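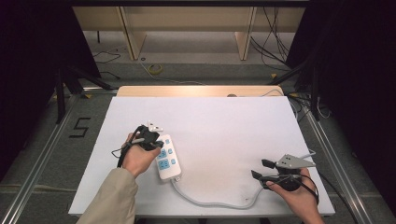

Item 1. Opening and minutes of the last meeting

The meeting opened at 9:30 a.m. in the workshop at Dirkton. Trevor Goodall took the chair. The minutes of the last meeting were accepted with one change: under "Stock", the word "coiled" was replaced by "folded".

Item 2. Handling and cord folding, three-socket power strip

2.1 The group worked through the handling sequence for the white power strip with the light blue sockets. The strip is laid on the white board, held at one end, and the cord is drawn out to the side before any folding starts. The board stays on the wooden table for the full sequence. Trevor asked that the written instruction say "board" each time, as the present text uses "board", "mat" and "sheet" for the same item.

2.2 Position of the strip. Two positions were compared on paper, square to the board and diagonal. Diagonal was preferred. It leaves a longer run for the cord and the cord does not have to pass over the housing. Square placement may still be used for strips with a short cord, but these are outside the present order.

2.3 Cord folding. The instruction will read as follows:

Hold the strip at the end away from the cord.
Draw the cord out in one wide curve. Do not pull it straight.
Fold back and forth in even lengths, working toward the housing.
Close with one paper band. No wire ties.
Lay the folded cord beside the housing, never on the socket face.

2.4 The last line was added after discussion. Wiegand has sent back strips with rub marks on the sockets, and its note puts the cause at cords packed on top of the face. The group accepted this for now. It was noted that the same marks could come from the carton insert, which has a raised edge at that point.

2.5 Wire ties already in stock are to be used up on other goods. No further order to be placed.

Action: Trevor to rewrite sections 2 and 3 of the handling instruction and send them out before Tuesday.

Item 3. Surface check before packing

3.1 The check is done with the strip face up on the white surface. The order of checking was agreed: housing first, then sockets, then switches. Until now each bench has followed its own order, and the check sheets cannot be compared line by line.

3.2 Housing. Look along the side wall at a low angle. Scratches on the top face show poorly from directly overhead. A mark that wipes off with a dry cloth is not a fault and is not to be recorded.

3.3 Sockets. Each light blue panel takes a three-pin or a two-pin plug. Panels are checked for chips at the slots and for a level fit in the housing. Nothing is to be pushed into the slots during this check. The electrical test is a separate step and is covered by its own instruction.

3.4 Switches. There is one to each socket. The check sheet has a single line for "switch", and this was found to be too little: a fault at one switch cannot be told from a fault at another. The sheet will have a separate line for each, numbered from the cord end. 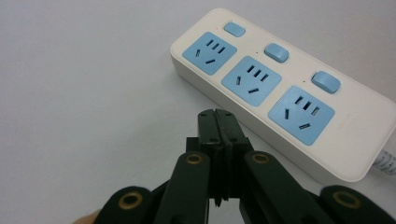

Power strip, socket face and switches, as referred to in 3.3 and 3.4.

3.5 Color match. The switches and the sockets are to be the same pale blue. Boleo, who supply the molded blue parts, have asked what difference would lead to rejection. No limit has been set. It was agreed to keep one approved strip at each bench and compare by eye until a limit is written. The approved strips are to be stored in a closed box – the housing may yellow if left in daylight, and the comparison would then be of no use.

Action: Trevor to reply to Boleo and ask for color samples from the next batch.

Item 4. Stock and cartons

4.1 The count at the close of last month was 2,589 strips. Of these, 380 are held for recheck under the new order in 3.1. The remainder are released.

4.2 The Eltico order stands at 2,000 strips, in one delivery. The released stock covers it. Held strips are not to be used to make up the number, even where the recheck is complete, until the new sheet has been signed off.

4.3 Cartons. A trial lot of 200 cartons with the flat insert is on order. They will go to the Wiegand goods first, given the point raised in 2.4. If the rub marks stop, it will still not be clear whether the insert or the new cord position was the reason. The group discussed splitting the lot so that half would be packed the old way. This was turned down. Wiegand has asked for no further strips with the cord on the face.

4.4 Carton labels are to go on the short side. Several were found on the top flap, where they are cut when the carton is opened.

Item 5. Table and room

5.1 The rim of the table is to be kept clear of small items and loose cable during folding. The cord swings wide as it is drawn out and will catch on anything left there.

5.2 The white board is to be wiped at the start of each session. Grit on the board marks the underside of the housing. Use a damp cloth, then a dry one. No spray cleaner.

5.3 Tape used for floor marking is to be returned to the shelf after use. The taped numerals stay as they are until the floor plan has been reissued.

5.4 A request for a second board of the same size was agreed. It should be matte if one can be had – glare makes the check in 3.2 harder.

Action: Trevor to order the board.

Item 6. Other matters

6.1 The old check sheets are to be kept with the batch records. They are not to be corrected or copied onto the new form.

6.2 The file name for the handling instruction will no longer carry the customer's name. One text applies to all orders.

6.3 Carried over: storage of returned strips, and the wording of the recheck tag.

The meeting closed at 11:10 a.m. The next meeting will be on Tuesday, same room, with the revised check sheet as the first item.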